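Call for participants: remote trial operators for the Arkard home tidying package

Colham is looking for people to take part in a paid trial of Arkard, our software package for two-armed household robots. Arkard lets a person steer both arms from an ordinary desk, first in simulation and later on a real machine. We want to know how well it works for people who have not used anything like it before, and what needs changing before we offer it for sale.

You do not need a technical background. We would like to hear from people who have worked in cleaning, care, shop stock rooms, nurseries or hotels, and from anyone who spends a good part of the week putting things back where they belong.

What you will do

The trial runs through September. Each participant completes 5 sessions, all carried out from home in our simulated rooms. A session lasts 90 minutes including breaks, and you can book a morning or an evening slot. The first is a guided lesson with one of our staff on a voice call. After that you work alone from a written task sheet, with someone on hand by text message if the software stops responding.

The tasks are small household jobs: moving an item from one surface to another, sorting things into storage, clearing a floor. You control the left and right arms separately. The two grippers are different, and part of the trial is finding out whether people choose the right one for the job without being told. At the end of each session you fill in a short form. Please be blunt in it.

What you will need

A desktop or laptop computer no more than four years old
A wired mouse and a headset with a microphone
A steady home internet connection
A quiet place to sit for the length of a session
Reasonable eyesight on a screen, with glasses if you wear them

We will post you a pair of Celico hand controllers, to be returned in the prepaid box when you finish. If you have limited use of one hand, please still apply -- there is a single-controller mode and we have very little feedback on it so far.

What the work looks like

Both views are from the Aranda room set, with the storage shelf ahead and the two arms in front of you.
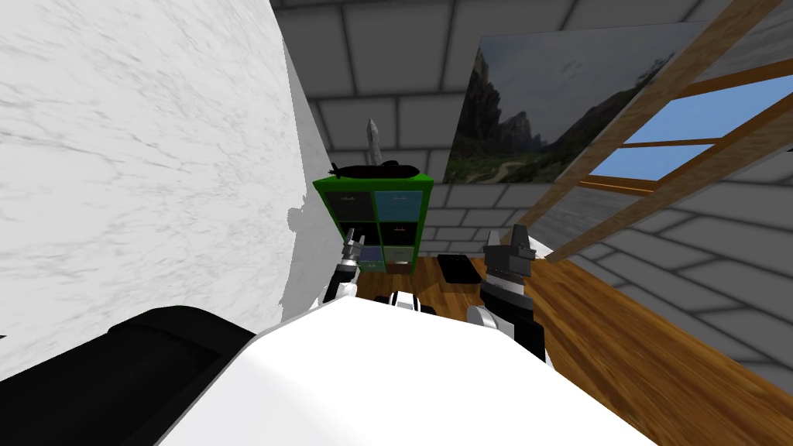
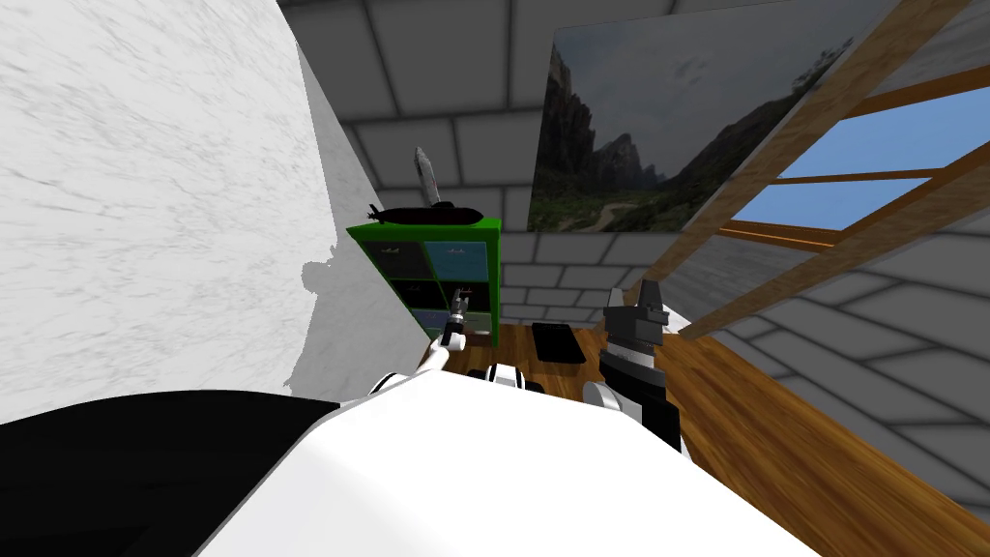
Payment and expenses

Participants receive £400 on completing all the sessions. If you have to drop out, you will be paid for each session you finished. There are no travel costs, as everything is done from home.

Who can apply

You must be 18 or over and living in the UK. We have 31 places. People who have worked for a robotics company in the past two years cannot take part, and neither can members of their household. We record the movement of the controllers and what happens on screen during each session. We do not record you or your room.

How to apply

Send a short message to the trial team through the contact page, headed "Arkard trial". Tell us what work you do or have done, what computer you use, and whether mornings or evenings suit you better. A CV is not needed.

Aitana Sarmiento handles applications and bookings. Questions about the software or the controllers should go to Svetozár Ďurica, who runs the sessions. We reply to everyone, usually within a week.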